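Ticket: Gallery captions and order lost after form plugin update
Product: Zuvero Forms with the Brarnis gallery add-on
Status: Resolved
Opened: July 30, 2021
Reported by: Oana Ilie

Reported problem

Since updating Zuvero Forms, the gallery block on our products page shows the pictures in upload order and drops the caption under the last one. The booking form on the same page still works. I have cleared the browser cache and tried a second browser. Same result in both. The site runs the Wasico theme and there are 16 active plugins.

Reply from support

Thanks for the report. Please switch off the page cache first, then open the page while logged out. If the order is still wrong, go to Settings > Gallery > Tools and press Rebuild index. Let us know what the log says when it finishes.

Reply from Oana Ilie

Cache is off. Rebuild stopped at 63 per cent with this line:

gallery_index: order key missing, falling back to attachment ID

I pressed it again and it stopped at the same place. The order on the page did not change. I also put the site on the default theme for a few minutes and the fault was still there, so I don't think it is Wasico.

Reply from support

That line means the order key was not carried across when the database table was changed. Could you make a test page with one gallery on it, four pictures, with a caption on the last item only? Leave the form off the page. Paste the output here.

Reply from Oana Ilie

Test page made. 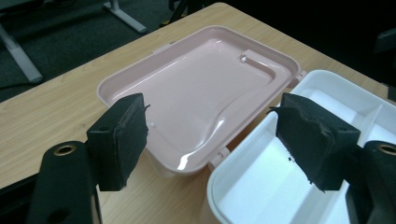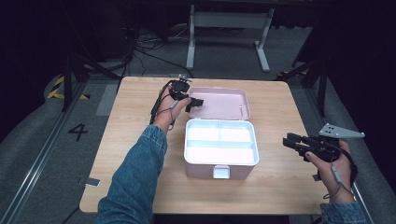
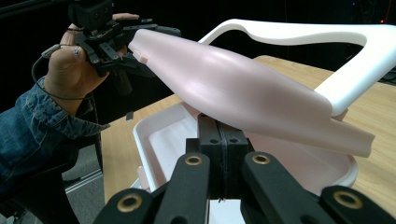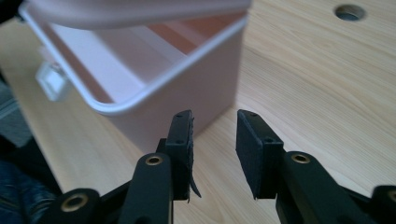
Pink storage box on the table, last picture in the set

So on a new page the order holds and the caption shows. It is only the old galleries that are wrong -- anything made before the update. I don't want to rebuild those by hand if I can help it.

Reply from support

You shouldn't need to. The new table is fine, it is the move from the old one that failed. We can see from your site report that the import runs in batches and your host ends any script after 10 seconds. The rest of the rows were never copied.

Please do the following:

1. Take a backup of the database.
2. Switch off the Cocco image optimiser. It hooks into the same save action and slows each row down.
3. In Settings > Gallery > Tools, set the batch size to its lowest value.
4. Press Resume import, not Rebuild index.
5. Wait for the "Import complete" notice before you leave the page.
6. Press Rebuild index once.
7. Switch Cocco back on.

Reply from Oana Ilie

Done. The import finished with 790 rows copied and no errors. Rebuild went to the end this time. Order is right on the products page and the captions are back. Cocco is on again and nothing has moved.

One thing left -- the gallery on the contact page has its captions twice.

Reply from support

Rebuild index was run while the import was part done, so that gallery has a row in both tables. Open it in the editor, click Reset captions and save. The next release, due in August, checks for this before it starts.

Reply from Oana Ilie

Reset and saved, single captions now. You can close this.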